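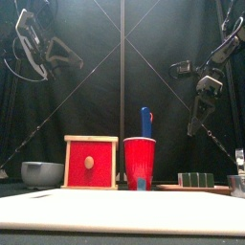
Unit 4: Surface Reflectance and Perceived Lightness

Interior Lighting I, Pridton Technical College
Instructor: Da-eun Chae
Revised January 29, 2025

4.1 Terms

Illuminance (E) is the light arriving at a surface per unit area, in lux. Luminance (L) is the light leaving a surface in a given direction, in candelas per square meter. The two are confused in written work every term. A lux meter lying on a desk tells you nothing about how bright the desk looks until the reflectance of the desk is known.

Reflectance is the fraction of incident light returned by the surface. It is written as a decimal in calculations and as a percentage in finish schedules. Convert before substituting.

For a perfectly matte surface:

L = rE / pi

where r is reflectance. The formula does not apply to polished stone, glass, gloss paint or wet surfaces. It is acceptable for most flat paints, plaster, and unfinished fabric.

4.2 Worked problem

A lamp has an intensity of 800 candelas toward a wall 4 m away. The light strikes the wall at a right angle. Find the illuminance, then the luminance of two matte finishes, one with a reflectance of 20 percent and one with a reflectance of 4 percent.

E = 800 / (4 x 4) = 50 lux
First finish: L = 0.20 x 50 / pi = 3.18 cd/m2
Second finish: L = 0.04 x 50 / pi = 0.64 cd/m2

The ratio of the two luminances is 5 to 1 and equals the ratio of the reflectances. Moving the lamp back to 8 m reduces the illuminance to 12.5 lux. Both luminances fall to a quarter of their former values and the ratio is unchanged.

4.3 Lightness constancy

Under even light, an observer judges a surface mainly by its luminance relative to its neighbors. A gray wall seen in a dim hallway still reads as gray, although a meter may record less light from it than from a black door in sunlight. Constancy is weaker when the surface fills the field of view, when the light edge coincides with the surface edge, or when the source is hidden from the observer.

4.4 Dark finishes and fabric

A black textile reflects a small amount of light, and the amount seen varies across the cloth. Where a fold turns toward the source, the angle of incidence decreases and the illuminance rises with its cosine. Where it turns away, the illuminance drops, and deep folds also shade each other. Gathered cloth therefore shows gray bands even when the dye is uniform. Specify the fullness of the drape along with the color.

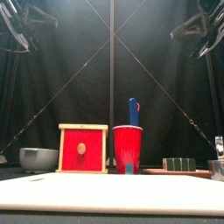 Figure 4.1. Black curtain. The folds show faint gray highlights, brighter near the top center.

Pile direction matters for velvet and similar fabrics. Adjacent panels hung with opposite pile will not match. The Esquivel auditorium drawings in the course folder mark pile direction with an arrow on each panel; follow the same convention in your schedules.

4.5 Light finishes

White surfaces are the most revealing of uneven illumination. A gradient too small to notice on a dark finish may be plain on a white one, particularly next to a sharp dark border. Check large white work surfaces at several points and record the minimum as well as the average. Uniformity is the minimum divided by the average. 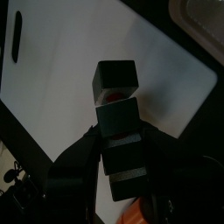 Figure 4.2. White plastic cutting board against a dark surface. Shading is brighter toward the center and right, dimmer toward the upper left.

4.6 Assignment

Read the Fekura chapter on diffuse reflection, omitting the appendix. Using the Silesar meter, measure one room with at least two matte finishes. Submit:

a floor plan with measurement points marked
illuminance at each point, in lux
estimated reflectance of each finish and the method of estimate
calculated luminance, to two decimal places
uniformity for the main work surface

Zero the meter with the cap on before the first reading. Stand clear of the sensor. Reports without units will be returned unmarked.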